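## Grundier Floor & Bench Marking Kit for Cobot Cells

*Item 347. Ships flat, unlike most safety advice.*

A power-and-force-limited arm is still an arm, and the risk assessment still has to say where people stand, what they may leave on the bench and who is allowed to press resume. The Grundier kit puts those decisions on the furniture, where they get read, and leaves the binder for the auditor.

**In the box**

- Floor tape, yellow, 100 ft
- Bench tape, matte gray, 95 ft (matte so your vision system doesn't fall in love with it)
- 100 write-on cable tags
- Reach template, clear film, trim to your arm
- Wall card: stop, look, clear, resume

**Not in the box:** a risk assessment. Tape doesn't count as a safeguard, however straight you lay it. You'll still need your own speed, force and stopping checks for the tool and the part together.

Elsie Sowerby at Pappas wrote the wall card. Her first draft ran to four pages and the second was mostly verbs. We printed the second.

**Cable rule, from the wall card**

Loose cords cause more arguments at handover than anything else on a bench. Tag both ends, write down the route and check it with the arm at its lowest working height. Do this for the humble stuff too: a desk lamp's power cord that passes right beside the gripper and wanders on across the tabletop deserves a tag and a strip of gray tape as much as any sensor lead.
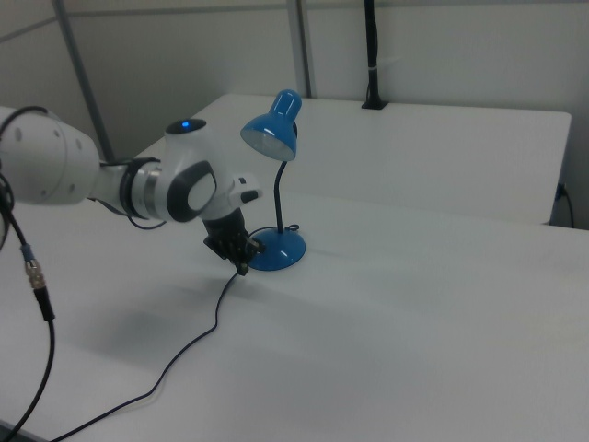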